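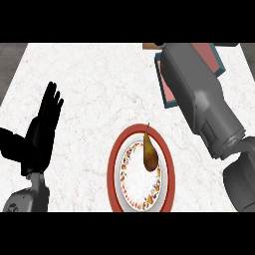 Simulation view: two-arm setup at a marble tabletop, with a pear on a patterned plate and a tray at the far side.

1/ The Margaritis Food Handling Laboratory has completed the first part of its equipment plan for the coming budget year. Members of partner departments asked for a short public account. It follows in this thread.

2/ The plan covers one two-arm workstation, two replacement hands and a service agreement. Work in simulation will continue through June, before any purchase order is signed.

3/ Tabletop layouts are being reviewed in simulation first. The position of a plate or a tray can be changed there at no cost to the equipment line. Reach and clearance between the arms are the main points under review.

4/ Two suppliers, Prellus and Zesus, have submitted written quotations. Both were asked to list the hands separately from the arms. Hands are expected to wear sooner, and the laboratory wishes to budget for them on their own line.

5/ The delivery period quoted by Prellus is 26 weeks. Zesus quotes a shorter period but does not include installation. Evdokia Chrysikopoulos is preparing a comparison on equal terms — freight, installation, training and spare parts included.

6/ Floor space remains an open matter. The room assigned to the workstation measures nearly 124 square feet, and the safety clearance has yet to be approved. Makis Lazaridis will report on power supply and floor loading.

7/ Dishes, trays and other tabletop items will be charged to supplies and do not form part of the equipment request. Departments wishing to propose items for the handling trials should write to Zarmeena Minhas.

8/ Computing costs for simulation are carried under the existing Susulard agreement through the end of the budget year. Renewal will be requested separately.

9/ Questions on the quotations may be sent to Stamatia Theodorakopoulos at the purchasing office. The comparison will be posted to this account when it has been approved.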